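Friday, late

Swam 19 lengths before work. I wanted 20 but the lane filled up and I got out. My left shoulder is still tight on the turn. Rositz has raised the price of a swim card again, and I bought one anyway - it's good through June.
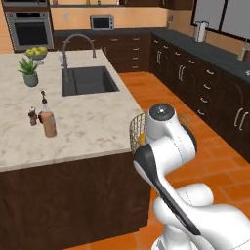 The club meet at Skulholm is what I keep thinking about. I put my name down for the 100 and left the 1000 blank. I have wanted a kitchen with a white marble countertop like that one, gray veins and all, for years, and the entry fees are not helping me get there. Still, two races would make the drive worth it.

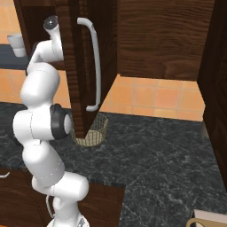
Slept badly, probably from eating so late. Cold rice and an egg at 10 is not dinner. I thought about soup for tomorrow and then about cabinets, the wooden kind with a door you can leave standing open while you cook. Mine stick. Need to eat by 7 on swim nights.

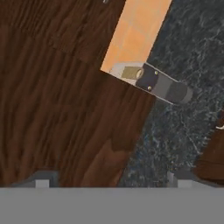 Hanan Zein wrote back that I should enter the 1000 and stop fussing over my time, as the last one in gets the same towel as the first. I may do it. Entries close at noon. Goggles need a new strap - ask Angelica where she got hers.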